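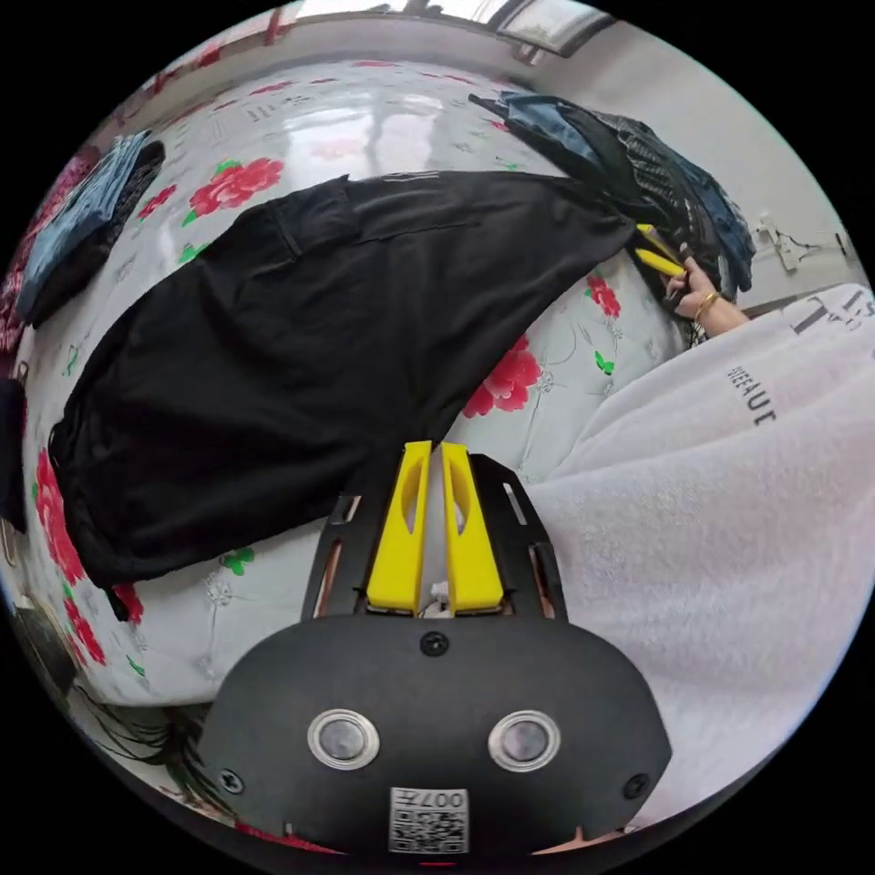 Black trousers going grey and a bit shiny, can I save them?

Posted by mudlark_jen, 4/11/21

Hello all, hoping someone can help. I live in black trousers, I've got three pairs on the go for work and two of them have gone that sad charcoal colour over the knees and bum. The pair on the bed are the ones I'd most like to keep looking decent, as they fit me properly and the shop has stopped doing them (typical!). I wash at 40 with whatever powder's on offer, then they go on the line all day if it's dry. My sister swears by dyeing them in the machine but I'm scared of wrecking the drum, and it's a rented flat. Has anyone done it? And does it take on polyester? The label in mine says 100% polyester on one pair, and the other labels have been cut out.

pegbag

Don't bother with ordinary machine dye on the polyester ones, it won't take. I tried it on some school trousers in June and they came out exactly the same grey, and I'd paid for the dye. There is a special sort for synthetics but you have to simmer it in a big old pan on the hob, and the pong is something else. Cotton is a different story, cotton drinks it up.

For the machine, I did a hot wash with nothing in it straight after, plus a scoop of powder, and wiped round the rubber seal with kitchen roll. Next load was old towels to be on the safe side. No marks. Do read your tenancy agreement though, mine mentions dye.

What I'd change first is the washing. Inside out, 30, liquid made for darks, and half the amount you think you need. Powder left in the cloth looks just like fading, so try an extra rinse before you spend a penny. And get them off that line once they're dry! Full sun all afternoon is murder on black.

Fothergill774

vinegar

tumbledown_tess

Bit more on the shiny patches: that's usually the iron. Iron inside out on a low setting, or put a damp tea towel in between. If the shine is from sitting down all day then steam and a soft brush lifts it a little, but mine never went back to how they were. I keep that pair for the allotment now.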